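ホシノ、ラー主将の開幕戦出場停止を受け入れ　試合前行動規定の改定案は5月に採決

アメリカンフットボールの社会人クラブ、ホシノ（Hoshino）は4月28日、主将でクォーターバックのトゥン・ラー（Tùng Lã）に科された1試合の出場停止処分について、不服を申し立てないと発表した。処分の対象は春季リーグ開幕戦で、ラーは第2節から復帰する。

処分の理由は、プレシーズン最終戦のプレスコレスト（Plesterero）戦で、ラーが競技規定の定める装具以外の着用物を身につけて入場したことにある。着用物は左上腕の白い腕章で、リーグの事前承認を受けていなかった。腕章には、移民選手の登録枠の見直しを求める短い文言が記されていた。審判団は試合開始前に取り外しを求め、ラーはこれに応じたが、入場の時点で違反が成立したと判断された。

なお、相手チームの表記はリーグ公式記録に従い、以下「プレステレロ」とする。冒頭の表記は誤りで、正しくはプレステレロである。

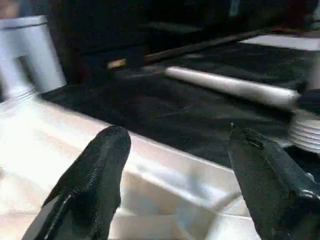 規定の構成

現行の試合前行動規定は、装具、整列、音声の使用の各項に分かれる。装具の項では、ユニホームに付加する布、テープ、記章のすべてについて、試合の5日前までに書面で申請することを求めている。整列の項には、選手がサイドラインに並ぶ時刻と位置の定めはあるが、姿勢に関する記載はない。起立、着座、片膝をつくことのいずれも、処分の対象として列挙されていない。

ラーは同じ試合で、整列中に片膝をついていた。この行為について、リーグの裁定書は「整列の位置および時刻に違反はない」と記し、処分の根拠から除外した。裁定は装具の項のみに基づく。

クラブの見解

ホシノは声明で、申請手続きの不備はクラブ側の管理責任に属するとした。腕章の着用は前日に選手からチーム運営担当へ口頭で伝えられていたが、書面は作成されていなかった。クラブは今後、装具の変更申請を用具担当が一括して扱い、提出の控えを選手本人にも渡す。

ラーは声明に添えたコメントで「期限を確認しなかったのは自分の落ち度だ。腕章の内容を撤回するつもりはない。次は書面を出す」と述べた。整列時の片膝については、復帰後も続ける意向を示した。

チーム内の対応は統一しない。ヘッドコーチは選手に対し、整列の位置と時刻を守る限り、姿勢は各自の判断に委ねると通知した。プレステレロ戦で片膝をついたのはラーのみだった。

スポンサーと観客の反応

ユニホームの胸部に社名を掲出するゴケック（Gokeck）は、契約内容に変更はないと回答した。同社とホシノの契約には選手個人の意見表明に関する条項がなく、掲出位置の遮蔽に関する条項のみが置かれている。腕章は左上腕に装着されており、胸部の表示には重なっていなかった。 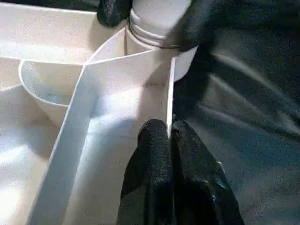 クラブの窓口には、試合後に意見が電子メールと書面で寄せられた。クラブは賛否の内訳を公表していない。年間席の解約を申し出た観客には、通常の解約規定を適用し、個別の返金措置は設けない。プレステレロ戦の入場者数は1408人で、処分の公表はその後に行われたため、集客への影響を判断できる数字はまだない。

改定案の内容

リーグは5月の理事会で規定の改定案を採決する。改定案は、装具の申請期限を現行の5日前から前日正午に短縮し、申請を却下する場合には理由を文書で示すことを義務づける。着用物の文言については、特定の個人または団体を誹謗するもの、商業広告に当たるものを不可とし、それ以外は原則として承認する。

姿勢に関する条文は、改定案でも新設されない。起立を義務とする条文の追加を求める修正案が一部のクラブから提出されていたが、事務局は、負傷選手への適用除外をはじめとする運用基準が定まっていないことを理由に、今回の議題に含めなかった。修正案は継続審議となる。

選手会は改定案を支持している。ただし、試合開始前に取り外しに応じた場合の処分を戒告にとどめるよう、量定の表に追記することを求めた。現行の表では、未承認の装具は取り外しの有無を問わず1試合の出場停止と定められている。この要望に対するリーグの回答は出ていない。

開幕戦の編成

ホシノは開幕戦でクムスカ（Kumska）と対戦する。先発クォーターバックには控えの背番号17を起用する。主将の職務は副将が代行し、コイントスにも副将が出る。ラーは出場停止期間中も練習に参加できるが、規定により、試合当日は開始30分前からサイドラインに立ち入ることができない。

処分に伴う登録人数の補充は認められず、ホシノは1人少ない登録で開幕戦に臨む。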